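4.2 Block matching with two wrist cameras

Vendors of small grippers like to claim that a camera at the wrist makes a fixed one unnecessary. We doubted this before we began, and the block task was chosen because it gives the claim a fair chance: plain colours, a white table, no clutter. Three cubes (teal, blue, yellow) form an L inside a black outline, and a second set lies outside it. The controller has to locate each loose cube, grasp it and report its place relative to the pattern. We ran the Undia gripper under the Kondano controller for 878 attempts and the Juhász gripper under the same controller for 805.
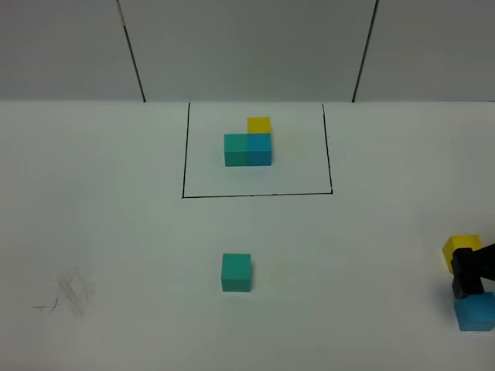
Figure 4a. Fixed view of the workspace, with the black gripper at the right beside the outlying yellow and blue cubes.

The fixed camera keeps the pattern and the loose cubes in one view, even when the fingers hide part of a cube. It is cheap and dull, and we found no attempt in which the wrist camera alone gave the controller a better idea of the layout. The Cundby benchmark does not score layout at all, which may explain why published results on it look so healthy.

Close to the object the argument is stronger. With a block between the fingers, the wrist view gives its edges at a size no fixed camera on our bench can match, and the angle of the block can be read from them. What it does not give is any sense of where the gripper is. 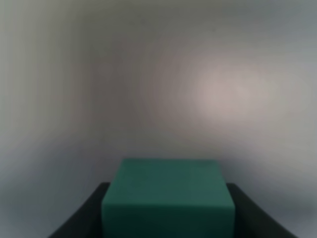
Figure 4b. Wrist view with a teal-green block between the two fingers; the wall behind is out of focus.

A blurred wall offers nothing to track. The Kondano software falls back on joint readings here, yet its log still labels the resulting position "visual". We would treat any accuracy figure taken from that log with caution, our own early ones included.

Searching is the weakest case. Of the 3424 wrist frames we labelled by hand, a good many contained no cube, and the detector was least reliable on these. Pencil marks and smudges on the table were sometimes returned as objects with high confidence. We left the marks in place, as a clean table would have flattered both grippers.
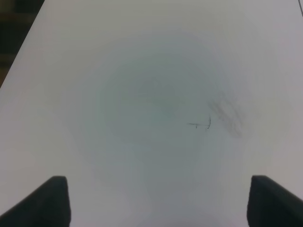 Figure 4c. Wrist view of the bare table surface, fingers apart, with pencil strokes and a grey smudge near the centre.

Raising the detection threshold removed most of these false objects and also lost real cubes in shadow. We tried 2 further threshold settings and neither was worth keeping. The makers suggest retraining on the user's own table, advice that moves the cost to the user and makes results from different laboratories hard to compare.
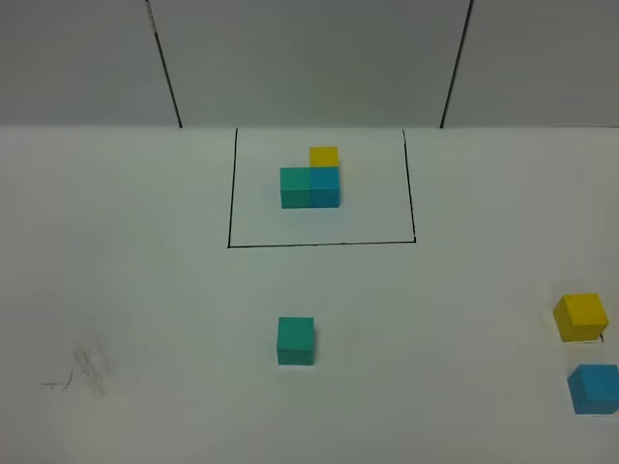 Scoring was therefore done from the fixed view with the arm withdrawn, and by the same rule for both grippers. Under that rule the difference between Undia and Juhász was smaller than the difference between two runs of either one on separate mornings. We do not read this as proof that the grippers are equal. The task may simply be too easy to part them, and until it is repeated with cubes of mixed sizes we would not choose between them on these results.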